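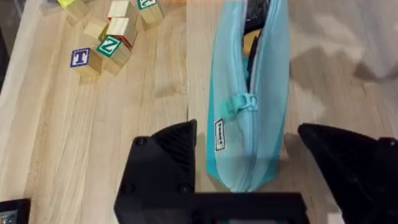
Dear Ms. Quách, this is the second progress report on our review of the Rekura tabletop kit, and I want to begin by thanking you and everyone at Hondden for letting us stretch the schedule past October so that the wrist camera package could be part of it. I know you had hoped for a yes or no on the kit by the end of the fall, and I was hoping for that too! Still, I think the extra weeks have been well spent, and the pencil case task is the best way I have of showing you why. It asks the kit to close its two fingers on something soft, and soft things are where Nhàn and I have learned the most. Our turquoise pouch narrows to a rounded end, the zipper is left partly open, and the fabric crumples as it pleases, so the outline the camera gets is a little different each time we set it down. A wooden alphabet block is a much more cooperative guest.

Work since the last report

Most of our hours went into the guided setup that Gritari sells along with the kit. The first report said we had been through the calibration pages once and found them hard going. We have now been through them 2 more times, with Khôi Tăng reading each step out loud and Nhàn Lò at the table, and I am happy to say it goes much better with a patient reader. Our last full setup took 116 minutes from opening the lid to the first grasp. The seller's guide suggests 90, and I believe a person who has done it before could get there. The page on matching the two wrist cameras still needs a rewrite, and Khôi has sent Gritari his marked-up copy (he is very thorough, and they were very nice about it).

We recorded 187 grasp attempts for this period. Every one of them is in the shared folder with a short note beside it, including the ones we would all like to forget. Nhàn wrote the notes the same day, which I appreciate more and more as I go back through them. The blocks gave us little trouble. The pouch was the difficult one, particularly when a finger tip came down near the zipper pull, and we have split those attempts into their own sheet so they don't get lost among the easy ones.

The mixed table

You asked in your last letter whether the kit would be any use in a room where things are left out, the way they are in the classrooms Hondden supports. I thought that was a very fair question, and we changed our layout to suit it. The mixed table has the open pencil case with its pens and pencils showing, the scattered blocks, a small yellow cube, and a tray with plates standing in a wooden dish rack. Both arms share the space, so one has to stay politely out of the way while the other reaches. It is a fussier arrangement to put back than the plain one, and Thảo Đồng has drawn us a floor plan for it that we tape up by the door.

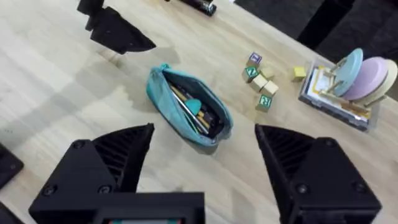
Spending and supplies

We are inside the budget on every line. The spare finger set came out of the parts allowance, and the table itself was lent to us by Đồng, Thảo's family workshop, at no charge. I would like your permission to move what is left in the travel line over to the service plan, so we can judge Gritari's phone support properly before we say anything about it in the final review.

What comes next

Nhung Vũ will run the pouch task again with the newer grip settings, using the same notes sheet so the two sets can be read side by side. After that we turn to the plates, which I admit I am a bit nervous about. Khôi would like a new teacher to try the setup pages cold, and if you know of a school that would spare one for an afternoon, please do tell me. I will call your office once Nhung has her results, and the full tables will follow by mail.

With warm thanks from all of us,

Nhung Vũ's review team
31 January 2022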